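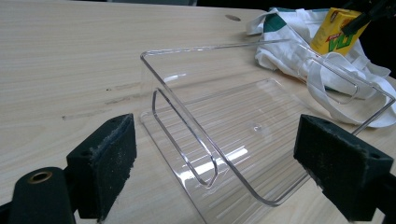 Atril acrílico de sobremesa

Redacción de Cotach · Actualizado en marzo

El atril acrílico de sobremesa es un soporte de plástico transparente destinado a sostener en posición inclinada un libro, una tableta, una carta de restaurante o una pieza de exposición. En el comercio se conoce también como expositor inclinado, soporte de metacrilato o, en el catálogo de Tutero, simplemente «caballete liso».

Fabricación

El material habitual es el polimetilmetacrilato en plancha. La pieza se corta en plano, se pulen los cantos y se calienta una franja estrecha por cada línea de plegado hasta que el material cede. Los modelos más sencillos salen de una sola plancha, sin uniones encoladas. Cuando el tope delantero se obtiene de la propia lámina, se practica una ranura en forma de U y se dobla hacia arriba la lengüeta resultante. Otros fabricantes recurren al moldeo por inyección, que puede dejar una pequeña marca circular en la superficie.

Partes

La base es plana y descansa directamente sobre la mesa. De ella arranca el respaldo, cuya inclinación determina el uso: los ángulos tendidos convienen a la lectura y los más erguidos, a la exhibición. El tope o labio impide que el objeto resbale y fija el grosor máximo admitido. En la serie Dunne, de 6 tamaños, esa medida figura grabada en el embalaje.

Usos

En bibliotecas y archivos se emplea para mostrar volúmenes abiertos sin ocultar la encuadernación. En el hogar es frecuente en cocinas y escritorios. El inventario de mobiliario auxiliar de la red de salas Atano recoge 1.388 unidades, en su mayoría de formato pequeño.

Conservación

El acrílico se raya con facilidad. Se limpia con un paño de microfibra, agua templada y jabón neutro; deben evitarse el alcohol, la acetona y los limpiacristales con amoníaco, que pueden provocar microfisuras en las zonas plegadas. Se recomienda guardar las piezas separadas con papel de seda.

Véase también: Atril; Metacrilato; Expositor.

Comentarios (2)

marga_lectora: El mío se agrietó justo en el doblez después de limpiarlo con alcohol. Ojalá lo hubiera leído antes.

Papelería11: ¿La serie Dunne admite libros de tapa dura gruesos? En la ficha no lo encuentro.

Este sitio utiliza cookies propias y de terceros. Aceptar · Configurar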